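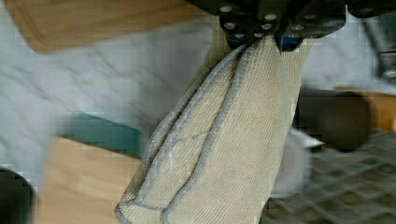
Photo: Jeststead

Keeping the kitchen cell running
Speaker notes, Gerncombe maintenance afternoon, 2026-09-16

Slide 1. Opening

Say who I am and which cell I look after. One arm, one kitchen counter, one gripper. The towel job is up on the screen while people sit down, so start with that.

Towels are hard on a gripper. A cup tells you when the grip is off, it slips or it tips. With a towel the gripper can be well out of adjustment and still hold something. We ran like that for most of May before anyone checked the pads.

Point at the blue pad where it pinches the towel. Most of this talk is about that pad and the bolts above it.

Slide 2. Pads

Pads are a wear part. Treat them like brake pads. Ours come off every 13 shifts whether they look worn or not. Wipe with a damp cloth, let them dry, check for glazing. Glazing is the shiny patch in the middle. If it is bigger than a fingernail, bin the pair.

Always change both. A new pad against an old one closes crooked and pulls the folded layers apart.

Lint gets in behind the pad. Lift it right off and clean the seat. I skipped this for a long time and the pads sat proud by the thickness of the fluff.

Slide 3. Bolts

The round silver heads along the bottom of the gripper are the ones to watch. Paint-mark every head and the plate beside it once it is torqued. After that the morning check is a torch and a look. If a line has moved, take the bolt out, clean the thread, fresh threadlocker, torque it again. Don't just nip it up.

Use the torque card in the Temitby binder. It lives in the drawer under the controller. If the card is missing, stop and print another one.

Pause for questions on bolts, there are usually a few.

Slide 4. Cables

Before the next picture comes up, ask who has had an intermittent fault that went away when they opened the guard. Wait for hands.

Ours was a cable. The joint near the head turned, the bundle pulled tight at the clamp, and the gripper dropped out for a fraction of a second. The log called it a communications timeout, so we swapped the controller card first. That was the wrong part and an expensive afternoon.

Setting the loop:

Drive the arm by hand, slow mode, to the far reach over the cutting board. Leave enough slack that the bundle isn't straight at the clamp.

Then drive to the sink. Look at where the loop goes on that side. Ours swings out over the counter, so the tap is the thing to keep clear of.

Tighten the black clamp near the head last. Snug on the jacket, no crushing.

Run the wrist through its full turn in both directions and watch the bundle the whole way. The first time this took me almost 17 minutes. It's quicker now.

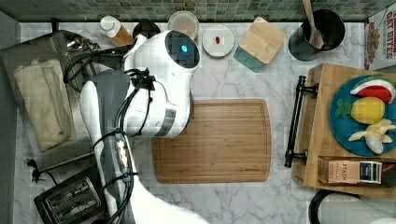

Slide 5. Counter reset

Leave the cable picture up while talking through this one.

Everything on the counter goes back to its place before the arm is homed. The tray stays on the right, the toaster on the left, jars along the tiles. Check that the cutting board is clear. The towel can start in the sink.

Keep loose power cords out of the reach area. The toaster stays unplugged.

Wipe down marble with the arm parked and the drive power off. No spray near the head. Spray the cloth.

Slide 6. Spares and log

What we hold: 4 pairs of pads, one full set of bolts, threadlocker, one spare clamp, one cable bundle made up to length. Wouters makes the bundle for us and the lead time is six weeks, so order when you fit the spare.

Log every pad change with the date and the shift count. Write down bolts that moved, by position.

Hand out the one-page checklist. Cell is open after the break for anyone who wants to try setting the loop.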